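Secondhand Furniture in Workcombe: Why People Buy It and Why They Don't
Student project report by Aurelia Bratu
Submitted 14/08/2019

Background

Workcombe has one large reuse store, Stoica, and a small furniture repair shop on the Drovotholm road. My project looked at who buys used bedroom furniture in town and what stops other people from doing it. I picked bedroom pieces because they are small enough to move by car and most homes have them.

Method

I put a paper survey at the front desk of the public library and the same questions on the Trustgate community page. The survey was open through April. I received 428 completed forms. I also spent 3 afternoons at Stoica talking to shoppers and reading the store's sales book, which lists 1424 items sold in the past year.

People who had bought used furniture were asked what they looked at first. The most common answer was the condition of the top surface, then whether the drawers ran well. Smell came up more often than I expected, mostly from people who had bought dressers. Solid wood was preferred over painted or covered board, even at a higher price.

Wooden nightstand with a rounded top edge, standing by a curtain: 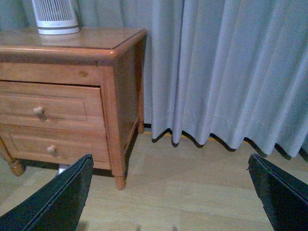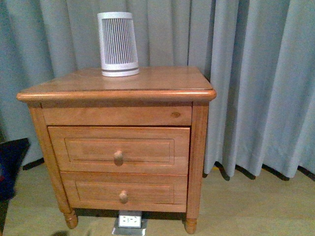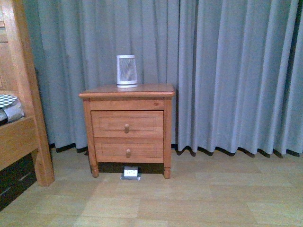
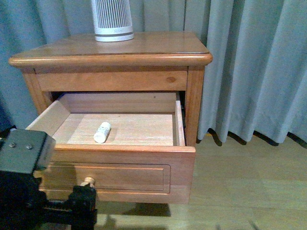
Results

Price was the main reason for buying used. The second was that older pieces were thought to last longer. Only a few people named waste or the environment, and those were mostly students.

Among people who had never bought used furniture, the biggest problem was getting it home. Stoica does not deliver, and the bus does not allow large items. Fear of bedbugs was next. Several older residents wrote that they already had too much furniture and wanted to know who would take it.

Limits

The library form reached people who use the library, and the online form reached people who follow that page. Workcombe has 4000 residents, so many groups may be missing. The sales book does not separate nightstands from other small tables, and I could not compare them.

Next steps

I would like to ask Stoica to try a Saturday delivery run and repeat the survey afterward. The survey form is kept with the class binder.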